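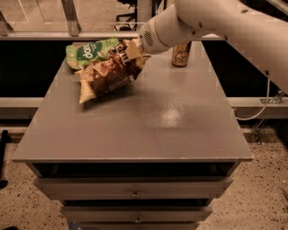 6. Teaching the first pick

By now the arm is bolted down, homed, and has stopped trying to salute. This section covers picking a soft bag off the table by its corner. If you skipped section 5 (gripper zero), go back and do it. Everyone skips section 5.

You will need: the arm, powered and homed; the Stirncombe build of the control software, dated 1 November 2021 or later; one bag of snacks, sealed. An opened bag will work once.

Note: Practice on bags before boxes. A box forgives nothing, while a bag crumples and lets you believe you got it right.

6.1 Set the limits

1. Open the Droseo panel and choose Limits.
2. Set Speed to 40 percent. The slider goes to 100. Leave it alone.
3. Set Grip Force to 600. The units are whatever the motor driver thinks they are. At 3000 you will have crumbs.
4. Press Save. Press it again. The April build needed both, and the habit has outlived the bug.

CAUTION: Keep hands, sleeves and lanyards away from the table while the arm is live. The stop button belongs within reach of the person, not the robot.

6.2 Teach the corner

5. Lay the bag flat on the tabletop. A second bag may stay out, and so may a drink can, as long as you keep the can toward the far edge and add it to the Keep Out list. An unlisted can is treated as air.
6. Switch to Hand Guide and bring the gripper down over an upper corner of the bag. Aim for the crimped seam and stay off the snacks.
7. Press Close. Wait for the fingers to stop, then press Mark Point.
8. Raise the wrist slowly until the upper end of the bag comes up and the lower end still rests on the table. Press Mark Point again.
9. Hold for 60 seconds. If the bag slides, raise Grip Force one notch and repeat from step 6.

Note: Check the cable before each run. It should hang in an easy loop below the arm and clear the table edge through the full move. If it goes tight, go back to section 3 and give it more slack.

6.3 Run it

10. Choose Replay, stand back, and press Start.
11. If the gripper closes on nothing, the bag has moved. Put it back on its marks – tape helps – and press Start again.
12. If error Skanham 2 appears, the wrist is too close to a joint limit. Move the bag toward the middle of the table and reteach.

The Lương finger pads wear at the tips first. Turn them end for end when the rubber goes shiny, and see section 9 for replacing them.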